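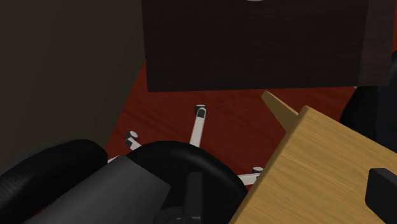

Wrist view in the simulator, Brimberg gripper over the office chair.

Pre-run check: Brimberg against Jenkins
Checked by Sioned Humphreys, June 2023

Finger visible in wrist view – OK. Lovely clear edge against the black seat.
Floor and furniture rendering – OK. The grain in the red floor comes up beautifully!
Clearance to tabletop corner – WATCH. Keep the approach speed at 20 per cent until Frauke Seidel has looked at the path.
Stop button in Zoteo – OK, tried 3 times with each gripper.
Grip force limit – OK on Brimberg. Jenkins still had the old value, now reset.
Camera delay – 83 ms on Jenkins, much better than I'd hoped. Brimberg still to do.
Collision shapes on chair base – OPEN. Please recheck the casters before the next 5 runs.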